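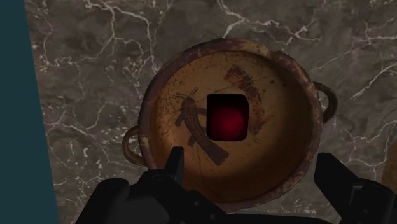 Fonte: elaboração própria, a partir do simulador Maletik.

Figura 3. Tarefa "cubo na tigela" vista pela câmera do punho, com os dedos da garra abertos.

4.2 Comparação entre garras em recipientes rasos

Retirar um cubo de uma tigela é o tipo de problema que qualquer revisor considera resolvido até pedir os números. A tarefa da Figura 3 foi incluída no protocolo como aquecimento, entre o empilhamento e as gavetas, e acabou ocupando a maior parte desta seção. Comparamos duas garras paralelas simuladas, a Pukitz e a Fovis, montadas no mesmo braço e comandadas pelo mesmo controlador de impedância. Cada uma executou 300 episódios, com a posição inicial do cubo sorteada no interior do recipiente.

A tigela foi escolhida de propósito entre os modelos menos cooperativos do acervo Amissah. O fundo traz uma figura pintada em marrom-escuro, parecida com um inseto estilizado, e o cubo vermelho encobre parte dela no instante mostrado. O esmalte salpicado e os veios brancos do mármore completam o que um dos autores chamou, em reunião, de "decoração hostil". O estimador de pose foi treinado sobre mesas lisas e cinzentas, e reagiu à mudança de ambiente com a serenidade que se espera de um estimador de pose: a confiança relatada subiu.

A garra Pukitz falhou em 43 episódios e a Fovis, em 117. A diferença nos surpreendeu, dado que a Fovis vencera com folga o teste de empilhamento (Seção 4.1). A inspeção dos registros de contato mostra que a maioria das suas falhas ocorre antes do fechamento – a carcaça, mais larga na base dos dedos, toca a borda e desloca a tigela inteira, levando o cubo junto. Do ponto de vista do critério de sucesso original, que exigia apenas variação na posição do cubo, 18 desses desastres foram contabilizados como êxitos. O critério foi corrigido, e os valores acima já refletem a correção.

Repetimos o experimento com a aproximação inclinada sugerida por Abdul-Rahman Ansah, mantendo ganhos e velocidade. A Fovis deixou de empurrar a tigela pela borda e passou, com alguma frequência, a enganchar um dedo na alça. Não ajustamos a trajetória para evitar esse comportamento, pois a alça faz parte do recipiente e uma cozinha real tampouco a removeria a pedido dos autores. Os resultados das duas aproximações são discutidos separadamente na Seção 4.3.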